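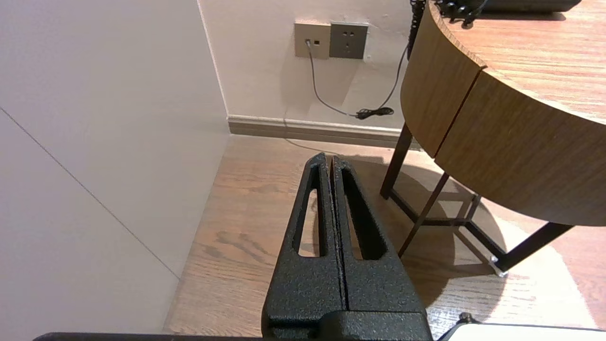
Home News Features Interviews Archive Contact

Kaede Ueda has been tuning pianos for long enough to have opinions about your radiator. She gives them to me before she has taken her coat off, and I only rang to ask for an interview.

"You've put the sofa in front of it," she says, of the radiator. "So the heat goes sideways. So the heat goes into whatever is next to the sofa. In most houses that's the piano."

I don't own a piano. She looks round my front room as if I might be hiding one.

Ueda moved to Flustholm in 2000, intending to stay for one winter and help an elderly tuner called Sugiyama work through his backlog. Sugiyama retired the following spring, handed her his customer book and went to live by the sea. The backlog, she says, is still there. Some of the names in it have been passed down to grandchildren, along with the instruments.

"People think a piano is furniture until somebody dies," she says. "Then it's an heirloom and I get a phone call. It hasn't been touched since the wedding, and could I have it ready by Saturday?"

Could she? "I can have it ready to be disappointing by Saturday."

A piano has well over two hundred strings, and the one she was working on the day before we met, a Rurnudska upright in the back room of a pub, has 245 of them, two missing. She replaced both. The landlord asked whether she could make it sound "a bit worse, but nicely", and she understood him at once. It is apparently a common request in pubs. In schools they want it loud. In churches they want it to match the organ, and the organ has usually gone its own way.

She is not sentimental about makers. The Rurnudska is "a tank with a lid". Ask about the Drendex, a small upright sold by the lorryload to people with narrow hallways, and she takes a long drink of tea.

"The Drendex is a very honest instrument," she says eventually. "It tells you straight away."

Tells you what?

"That you should have got the clarinet."

August is her worst month. Everyone goes on holiday, closes the windows and leaves the piano to cook, and then they come home and blame the removal men from six years ago. The cold months bring their own trouble, mostly from log burners. She carries a little dial that measures damp in the air and has been known to leave it on the lid with a note underneath. One customer framed the note.

I ask about apps, because one has to. There are several that will listen to a string and say how far out it is. Ueda has one on her phone and uses it to check that her phone is working.

"It's fine for the middle," she says. "At the top and the bottom you have to lie a little, so that it sounds true. The app doesn't like lying. You'd be surprised how many customers don't like it either, when you explain it. So I've stopped explaining."

Her own piano, a brown thing of no particular make, was last tuned — she has to think — before her daughter went to secondary school. The daughter is now a dentist. A string in the bass went two winters ago with a noise like a dropped tray, and the family plays round it.

"I know exactly who I'd get to do it," she says, buttoning up her coat. "But he lives by the sea, and he'd want paying."

On her way out she moves my sofa.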